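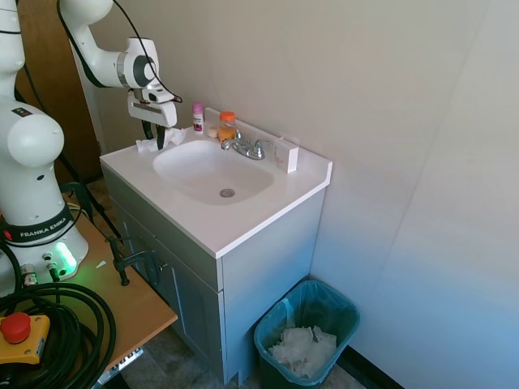 Ravutlow Pauses Bathroom Cleaning Trials After Gripper Fault, Issues Update for All Test Sites

DETVILLE, January – Ravutlow today released the results of its review into a gripper fault that stopped bathroom cleaning trials at its Detville test site. No one was hurt. The trials are paused at all sites until a software update and a wiring check are complete.

The fault happened at 3:40 in the afternoon during a run of the Clukeo cleaning program, which directs a robot arm to pick up used paper towels and cloths from sinks, counters and tubs. The gripper closed on a paper towel and did not open when told to release it. The program read the release as finished and sent the arm on to its next move with the towel still held. The operator pressed the emergency stop, and the arm halted before it reached the faucet.

Engineers went back through the logs of 700 pickups made at the site. They found 12 in which the gripper reported itself open while it was still partly closed. In 11 of those the item fell free anyway and the run carried on, so the error was not flagged at the time.

The review found two causes. A connector on the gripper signal line had worked loose from repeated bending at the wrist, and the signal dropped out for short periods. The Clukeo software then used the last good reading in place of a missing one. Either problem should have stopped the arm. Neither did.

"The operator did the right thing and the stop button did its job, but the software should have stopped the arm first," said Lajos Balogh, head of safety at Ravutlow. "A missing signal will now be treated as a fault. We should have written it that way from the start."

Version 95 of the Clukeo control software stops the arm any time the gripper signal is lost. It also compares finger position before and after each release. Work on thin, light items such as towels and cloths will run at reduced speed until the new checks have been proven on site.
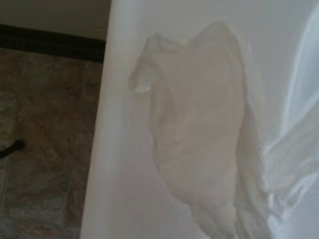

Can test sites keep using the arm for other jobs during the pause?

Sites should leave the arm powered down until the update is installed and the connector has been inspected, whatever job it is set up to do.

Bárány, the contractor that maintains the test equipment, will inspect all 157 gripper cables now in use and replace any connector that shows movement. Each cable will also get a strain clip at the wrist. Site managers will receive an inspection record to sign before the arm is turned back on.

Operators must complete a short refresher on the emergency stop before trials restart. It covers where to place the stop box, how to reset it, and what to write down after a stop. Any stop, planned or not, must now be reported to Ravutlow by the end of the shift.

Detville will be the first site to restart. Other sites will follow one at a time once their inspection records have been received and checked.

Site managers with questions should contact the Ravutlow safety desk through their usual support line.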